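Thursday, late evening

I did not write for 11 days and I am a little ashamed of it, because I promised myself in the summer that this book would be filled by Christmas. November is a bad month for writing. I come home, it is dark, I put the kettle on, and then suddenly it is the hour for bed. But today I had a day off and I used it for the bedroom, so now I have something to put down, even if it is only about clothes.

I woke at half past seven without the alarm. The radiator was making its knocking noise again. I lay and looked at the wardrobe door, which does not close any more, and I thought: today. For weeks I have been pushing the door with my hip in the mornings and it comes open again slowly, like somebody is inside and wants to say something. The reason is simple. I have too many winter things on too few hangers, and at the bottom there were two bags of summer things which I never carried to the cellar.

First I ate. Porridge with the last of the cloudberry jam that Impi sent me. Impi Leinonen was my neighbour when I lived in the north, and she still sends one jar every autumn, wrapped in a tea towel, and I am supposed to keep the towel also. I have now so many of her tea towels that they have their own place in the kitchen drawer. I wrote her a card while I drank my coffee. It was a short card, but I used the good pen.

After breakfast I took everything off the bed, shook the blanket from the window and put on a clean white sheet. I learned this from my mother. She always sorted clothes on a clean sheet, never on the floor and never on the blanket, because on a blanket you get fluff on all the dark things and then you have a second job. I put the duvet on the chair in the hall, and for the rest of the day I had to go past it sideways to reach the bathroom.

Then I began with the left side of the wardrobe. The left side is for work and the right side is for everything else, at least this was the plan when I moved in. Today I found on the left side a swimming costume, a bag of Christmas ribbon and the instructions for an iron I do not have any more. Also a receipt from the Dorkico shop on the corner for 900 in the old money of my last country, which cannot be right, that shop is not even there. I looked at it for a long time. In the end I understood that Dorkico was also the name of the furniture place where I bought my first table, and that the receipt had travelled with me in a coat pocket through two moves. I kept it. I know I should not have.

The work shirts were easy. Three of them have collars that are finished and I cut them into cloths for the windows. The grey skirt I tried on, and it fits if I do not sit down. I have put it in the bag for giving away, then taken it out, then put it in again. It is in the bag now and the bag is tied.

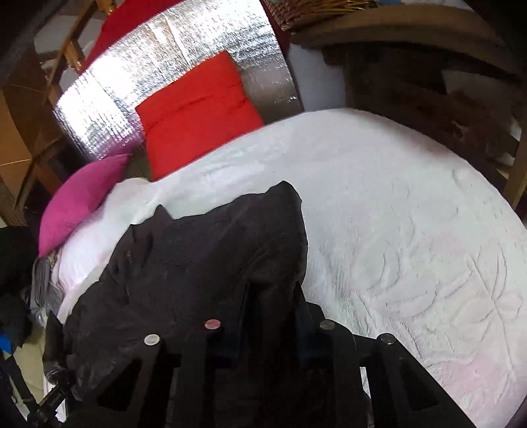
Dark clothes are my real difficulty. Every autumn I believe that I need one more black or brown thing, and every autumn I already have it, only I cannot find it among the others, because in a dark wardrobe they are all one animal. On a white sheet it is quite different. A brown-black piece lies there all rumpled and you see at once the creases, and how one corner stands up by itself as if it had been starched. In the wardrobe I would have said it was simply black and closed the door. So I did the dark things slowly, each one alone on the sheet, and I went with my hand along all the seams and edges before I decided.

This is how I found the hole in the lining of my old winter jacket. It is a small one, in the left pocket, and it explains where my bus coins have been going. I could feel them at the very bottom in the hem, and I had to make the hole bigger to get them out. Two coins, one button and a mint. The button belongs to a cardigan which I gave away last year, incomplete, to a woman who was very polite about it.

I sewed up the pocket at the kitchen table with the strong thread. My eyes are not so good with black thread on black cloth in this light, and I went twice into my thumb. The stitches are ugly but they are inside, and I pulled hard on them and they held. My mother would have undone them and started again. I thought about it, I must say, and then I made tea.

At one o'clock I had a telephone call from the dry cleaner, El Idrissi, to say my long coat is ready since last week and could I please come, they need the rail. I had forgotten it completely. I was standing there feeling so proud about the space I had made, and all the time there was one more coat outside in the world, the biggest of them all. I went directly so that I would not have to think about it. It was raining a little and the man had put two layers of plastic on it. He told me that the belt loop was coming loose and that he had fixed it without charging. I said thank you too many times, as I always do, and outside I was annoyed with myself that I had not brought him something.

On the way back I stopped for hangers. I wanted the wooden ones with the bar, but they only had Pramo, which are plastic and a bit thin at the shoulders. I bought one packet anyway. They have a small hook on each side for straps, and the straps of my summer dresses do stay on them, I tested this at home. For the long coat they are too weak. It hangs now on the one good hanger, the one from the hotel where my cousin was married, and which I did ask for, whatever my cousin says.

The folding took longer than I thought. I have never learned to fold a jumper so that it looks like in a shop. Mine come out with one fat side. I tried the method from the magazine, with the arms behind and then in three, and the first was very nice and the second was like a loaf. I have decided that the fat side goes to the back of the shelf. For trousers I use the hanger, except the brown corduroy ones, which slide off every time, and these I rolled.

When I came to the right side of the wardrobe it was already getting dark and I had to switch on the lamp. The lamp is a Nornevis, a present from my colleagues when I left the old office, and it gives a yellow light in which navy and black are exactly the same colour. I put two socks together like this and was quite content with them, and only later in the bathroom I saw that one is blue. So I stopped with the socks. They are in a heap in the basket and must wait for Saturday and a window.

There is one drawer I did not open. It has the scarves in it and also the letters, and I know that if I start with the letters I will be sitting on the floor until midnight. Maybe at Christmas. Maybe Impi will come in the spring, she says it every year, and then we can read the funny ones together and she will tell me who all the people are.

I made the bed again at seven. I changed the sheet another time, although it had only been lain on by clothes, but there was a thread here and there and some dust from the shoulders of the jacket. The duvet was cold from the hall. For supper I had soup and the heel of the bread, and I ate it standing, looking in through the bedroom door at the wardrobe. It closes. I tried it four times, and once I went out and came back in to see if it had opened behind my back.

Bags to give away: two, and a small one with only belts. To the cellar: the summer things, but tomorrow, the light on the stairs is broken again and I have written to number 101 about it already. To buy: black thread, a thimble, and a better lamp bulb if there is such a thing as a white one for that fitting. To return: the book to the library, which has nothing to do with the wardrobe but it was under it.

My thumb hurts when I hold the pen so I will stop now. I must remember to post the card.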